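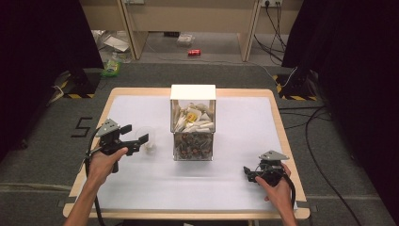 A clear box with a white lid, filled with small bits and pieces, and a little frosted cup beside it.

Home Features Food Letters Subscribe

Living > At Home > Small Things

February
By Aisling Hayes

Every house I have ever lived in has had a box like this one, and I would wager yours has too. It's where the packets go, and the wrappers you meant to throw out, and whatever else was in your coat pocket when you came in from the cold. My grandmother's was an old toffee tin. Mine is see-through, which was either very brave or very silly of me, as visitors can read my whole winter through the side of it!

I took the question to Olga Bastos, who has been sorting other people's muddle in Plincombe for years and has the patience of a heron. She likes a clear box with a proper lid, and she likes a small cup next to it even more. Anything tiny goes in the cup first, she told me over a very long pot of tea, and you only decide about it once the table is wiped down.

Her own record is a button collection of 774, all from one sideboard in Kostirden (she did offer to show me the list). I went home and began on mine after supper, and by ten o'clock I had found two library cards, a seed packet and the spare key to the shed.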